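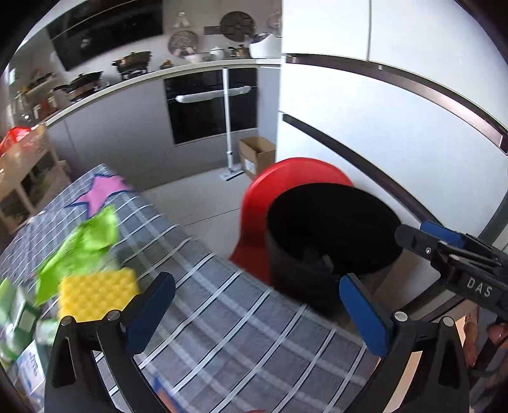 Kitchen table with sponge and green cloth, bin and refrigerator behind.

HOUSEHOLD NOTES: SORTING THE CLEANING SUPPLIES

The kitchen table is the usual collection point for cleaning supplies in a shared household. Sponges, cloths, cartons and bags end up on it after shopping or a clear-out and stay until the surface is needed for a meal. Agustina Mansilla and Gisela Fuentealba, who write the storage sheets for the Kusham tenants' bulletin, have revised their procedure for clearing it. The new version replaces the one printed in December.

The work is done in one pass and takes 30 minutes. Set the bin next to the table before starting. Anything torn, empty or unidentifiable goes into it first. What remains is divided by material. Cloths are shaken out, checked for holes and folded. Sponges stay out of closed boxes until fully dry. A textured foam sponge holds water longer than a flat one of the same thickness and should be stood on edge.

Plastic bags are handled separately. Press the air out, fold lengthwise and keep them all in one container. Bags with residue inside are discarded. Mansilla's earlier sheet allowed 27 bags per household; the revised limit is 13, a number that fits in a medium bowl without spilling over.

Brushes are stored with the bristles or teeth facing out so that grit can fall clear. Rinse after each use and knock against the side of the sink. Mops are hung or stood with the head off the floor overnight. Neither goes in a cabinet next to the oven.
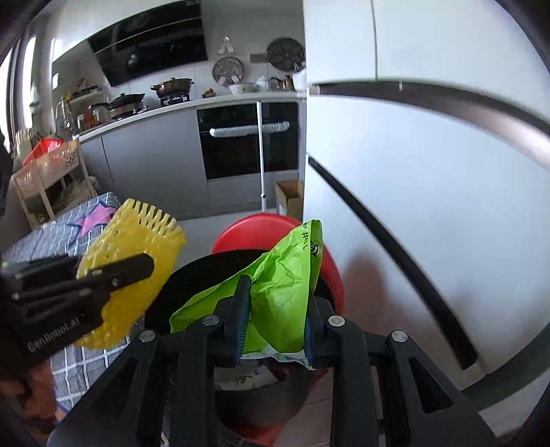 Can a basin used for floors also be used for dishes?
Keep two basins, one for each job, and choose different colors so they are not confused. Plastic scratches, and scratches hold soil that ordinary rinsing leaves behind.

Nested basins save space but must be dry before stacking. Fuentealba recommends separating them for 5 hours after washing, longer in a kitchen with poor airflow. Small items may be kept in the inner one provided the contents are emptied and wiped down monthly.

The tablecloth comes last. Remove it, shake it outdoors and wipe the table underneath before putting it back. Cardboard boxes left over from the sort are flattened the same evening.

Printed copies of the revised sheet are in the rack at the Fourie Street entrance. Corrections should be left in the bulletin box, marked "storage."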